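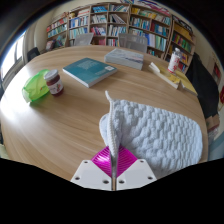 A folded cloth on a round light-wood table.

Budero linen mill to reopen in April, 14 jobs at first

February 2023

The old Budero linen mill will start up again in April under a new owner, table linen maker Novex. First shift is 14 people. More if orders hold, the company said in a short statement Tuesday.

The mill shut after its last big hotel contract ended. Most of the looms stayed put. Novex says it has checked them over and can run most, with parts on order for the rest.

On the list for the first season — dish towels, napkins, place mats, a heavier bath line later on. Cotton to start. Linen yarn is too pricey right now, the company said, and it doesnt want to raise prices before it has sold anything.

Miteo, the kitchenware chain, has signed for an opening order of 500 towel sets. They go on shelves in early summer. A set will sell for $15.

Town hall is giving a two-year break on property tax. The vote was split. Council members against it wanted a promise on wages in writing and did not get one. Pay will be "in line with the area," the statement says, with no number given.

The mill employed 267 at its peak. Former workers get first call on interviews, which begin next week at the Ghiță Street office. Bring ID and any old pay stubs. No appointment needed, mornings only.

Truck traffic is still a sore point. Neighbors on the river side asked for no deliveries before 7 a.m. and Novex has agreed to that for the frist year. The road itself needs work — the town has not said when, or who pays.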